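Pre-Run Checklist for the Osthorpe Chore Trials, With My Comments

Checked by me, second look by Daiane Cavalcanti. Build: Zasdale kitchen, simulated. Chores: tidying, opening and closing, wiping down.

People keep asking me if a robot can clean a kitchen yet, and my answer is still "some of it, on a good day." That's why we go through this list before every batch. A run that starts badly tells you nothing about the chore!

1. Gripper opens fully, nothing in the fingers at start. PASS
I check this one first, every time. Last March we lost a whole Sunday batch to a start file that had the fingers half closed, and it looked for all the world like the robot was just bad at picking things up. 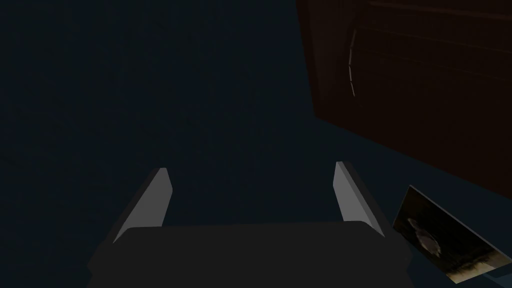
Urmas Paulauskas wants a separate line for flat items on the floor, and I'm with him. Photos, envelopes, junk mail — anything thin is miserable for two stiff fingers. You or I would slide it to an edge or get a fingernail under it. I'm adding it as 1b, comment only, no pass mark yet.

2. Both arms clear of furniture at start pose. PASS
Elbows too, please, not only the hands. The planner is pretty careful with the hands and weirdly casual about everything behind them. 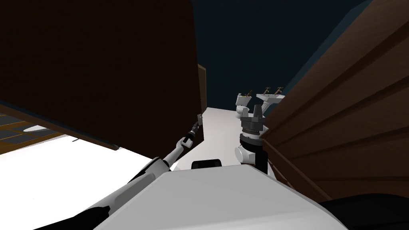
3. Reach to counter and sinks. PASS WITH COMMENT
Wiping a counter is the chore I'd bet on first. It's flat, it stays put, and a missed spot isn't a disaster. Faucets are another story (small handles, awkward angle), so I've kept them out of this batch. Tainá Godoy disagrees and has told me so at length.

4. Wrist view usable near furniture. RECHECK
Tight corners worry me. Get in close to a cabinet and you can't tell which side of it you're on, and I had to look twice myself on this build. If I'm confused, I'm not going to be too hard on the software. 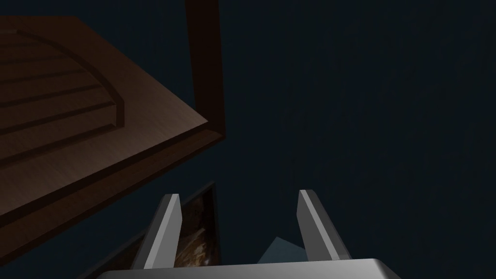 Small pale things in dim light also go under this item. Please bump the lights up one step and rerun before signing. Adalberto Teixeira has the old settings if the new ones wash out.

5. Contact settings for handles and drawers. PASS
Stiffness at 600, same as the Pendik build. We tried 297 and the fingers sank into things like they were butter, so leave it alone.

6. Time limit per attempt. PASS
It's 100 seconds. I know, I know, you could do most of these in five.

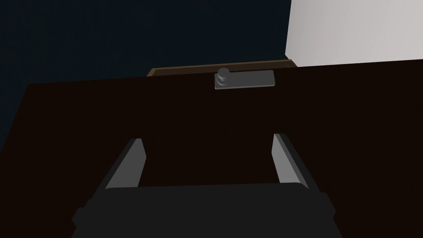
7. Attempts per chore. OPEN
We have 18 on the sheet and I'd like more before anybody writes "can do drawers" in a report. Edileuza Falcão is asking for machine time.

Signed off for items 1, 2, 3, 5 and 6. Item 4 goes back to Daiane after the lighting change, and item 7 stays open until Edileuza hears back.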